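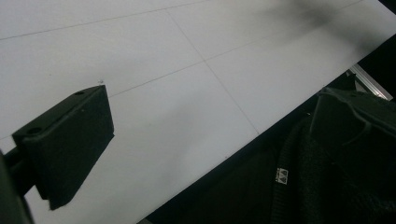
Does a Drawer Make You Tidy?

Grown-ups love to say it. "Put it in a drawer!" As if the drawer does the work. You have probably heard this about socks, crayons, and small toys with sharp corners that hurt when you step on them.

Is it true, though? Do drawers and little cabinets really help, or do they just hide the mess? Let's check before we believe it.

What a drawer is

A drawer is a box without a lid that slides into a bigger box. People have used them for hundreds of years. Before that, most people kept their things in chests. A chest opens at the top, so whatever you want is usually at the bottom, under the blankets. You have to dig.

A drawer fixes the digging problem. You pull, and the whole bottom of the box comes out to meet you. It does not fix the "what did I put in here?" problem. Only you can do that one.

Why there is a knob

Try to open a drawer that has no knob and no handle. Your fingers slide off the front. A knob sticks out, so your fingers have something to grab behind. A bright knob is also easy to find. A red one on a pale cabinet is hard to miss.

Some people will tell you that a bigger knob always makes a drawer easier to open. I'm not so sure. If the drawer is stuffed full, a big knob only gives you a better place to pull while it stays stuck.

Balls are the hard part

Most small things stay where you put them. A block has flat sides. A coin lies down. A ball touches the table at one tiny spot, so even a small slope or a bump of your elbow can start it rolling. It will keep going until something stops it, and tables do not have walls.

That is why a small ball is a good test for any box or drawer. You have to hold it tightly enough that it doesn't drop and gently enough that it doesn't pop out sideways. Then you need to let go over the right place. Fingers do this very well. Tools can do it too, but they take practice. Try it with kitchen tongs and a grape if you think I'm making it sound harder than it is.

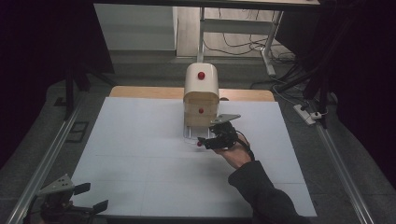
Try it yourself

You need a shoebox, a smaller box that slides inside it, a button, some string, and a small ball. Ask an adult to help with the cutting.

Stand the shoebox on its long side with the open part facing you. Slide the small box in. Have the adult poke a hole in the front of it, and tie the button on with string. Now you have a knob.

Pull the drawer out. Pick up the ball with tongs and drop it in. Push the drawer shut and open it again. Where did the ball go? If you pushed fast, it probably rolled, and you may have heard it hit the back or the front. Now push slowly and see if you get the same result. Do it 18 times if you have the patience. One try doesn't prove much, whatever the answer is.

What about clear drawers?

A drawer that lets light through, like the tray at the bottom of that cream-colored cabinet, gives you a hint about what's inside. Shops say this saves a lot of time. Maybe. If four kinds of things are mixed up in one clear drawer, what you get is a nice view of a mess.

You can test this one at home too. Ask someone to time you while you find one red crayon in a solid drawer, then in a clear one. Swap the crayon's hiding spot each time so you aren't just remembering it.

So, are the grown-ups right?

Partly. A drawer keeps small things from rolling away, and it keeps dust off them. It gives each thing a place to go back to. But a drawer can't put anything away — it just sits there until you pull the knob. If somebody in your house says that buying more drawers will clean your room, ask them how. Ask politely.

Words to know

Chest: a big box that opens at the top.
Knob: a small round handle.
Translucent: lets some light through, but not as clear as a window.

Written by Karthikeyan Nair for Waltstead Young Readers | Contact us | © Waltstead 2022 | Back to top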